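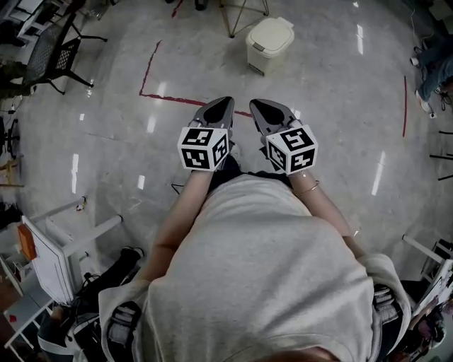
Roxana Villanueva wrote:
Have you tried swapping the two grippers over, left hand to right? If the tracking dropouts move with the gripper, it's the cube. If they stay on the same side, it's your lighting or your calibration. Five minutes and you'll know which half of the problem to ignore!

Jhosep Huamán (thread starter) wrote:
Did it this morning. The dropouts moved with the gripper, so it's the cube. I'm oddly pleased, I was dreading redoing the calibration. It's the older of our two Amska pairs and it's done 4000 takes, so I can't complain. Reprint the faces or buy a new cube?

Jhonatan Castaño wrote:
Reprint! Matt paper, laser printer, thin double-sided tape, and squash it flat with a bank card from the middle outwards. Keep the white border round each pattern — people trim it off to make it look neat and then the detector can't find the corners. I love this job, it's like covering school books.

Edith Mosquera wrote:
I'd disagree about paper. We had paper faces on ours and the edges lifted after 600 takes. We've gone over to printed matt vinyl and I've changed one face in 2000. It costs a bit more but you're not forever sticking things back down.

Jhonatan Castaño wrote:
Fair, but I can have a paper one on before your vinyl order has been posted :)

Roxana Villanueva wrote:
Whichever you use, check the cube is tight on its mount first. Ours looked perfect and had a tiny wobble you could only feel with a fingernail. New faces won't cure that.

Katherine Valderrama wrote:
Also look at the floor. A shiny one throws the ceiling lights straight back up, and a worn glossy face on top of that is asking for trouble. We put down grey exercise mats and our bad takes fell a lot.

Edith Mosquera wrote:
Not keen on mats, I trip on them, and the tape marks never stay put. Switch off the row of lights behind you and see how far that gets you.

Jhosep Huamán wrote:
Right, update. Roxana, you were spot on — one mount screw was a good half turn loose. Tightened it, put Jhonatan's paper faces on, and ran 80 takes with two dropouts. Before, I'd get that in the first ten! Vinyl is on order as well, Edith, so I'll have both to compare. Do you wipe yours with anything, or just a dry cloth?

Edith Mosquera wrote:
Dry microfibre. No screen cleaner, it left ours with a sheen.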